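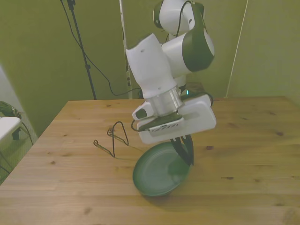

5/4/20, Monday. Wire rack and plates again, and I want to get this down before I forget which rack I liked and why. I've been going back and forth on the wire ones all week (the Storkeo, the Presum, and the thin black one that came with no name on it at all) and the thing I keep landing on is that a rack can look great in the catalog and still be a pain with a real plate in it. The dark green plate is the one I'd use for any test from now on. Stand it up on its rim and it wants to lean, and the thin black rack with the curled ends doesn't have much to it, so you find out pretty fast whether the wire is spaced right for that lip. Small white saucers will sit in anything — they tell you nothing!

Notes on the racks, same order as on the shelf:

Storkeo: heavy, sits flat, slots too close together for the deep plates. Fine for side plates. Coating is already chipping at one foot and we've only had it since February.

Presum: nice wide slots, but it slides if you bump it. I stuck felt dots on the feet and then it slid even better, so that was dumb. Try the rubber ones next.

No-name black wire: my favorite to pick up and put away, takes no room in the drawer. Needs a plate on each side or it gets tippy. I'd bend the ends out a hair more if it were mine to bend.

Plates are the Lirkia set. Price on the reorder sheet is 48 for the box, and I'd like to get one more box before they change the green again (the last batch came in a shade off and it bugs me every time I stack them).

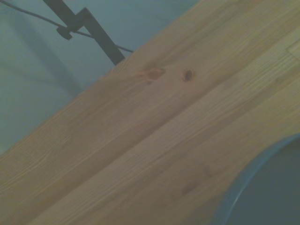 TABLE TOP

Still very happy with the pale wood. I know there was talk of a plastic cover and I'm going to keep arguing against it, the glare would drive me up the wall. The two knots sitting close together near the edge are handy as a landmark, the bigger oval one on the left especially. I've started saying "put it below the big knot" and everybody gets it.

Finish: I want to do a coat of the Collet oil, the matte one. Plan is to sand lightly with the grain first, 500 grit, wipe down, one thin coat, leave it overnight, then a second look in the morning. If it darkens too much I'll stop there. Does anyone remember whether we used the matte or the satin on the small bench? The can has lost its label and I can't tell by smell, though I did try.

Still to do: rubber feet for the Presum, reorder the Lirkia box, find the 500 paper (it was in with the clamps last time), and move the spare racks to the lower shelf so the plates can go up top.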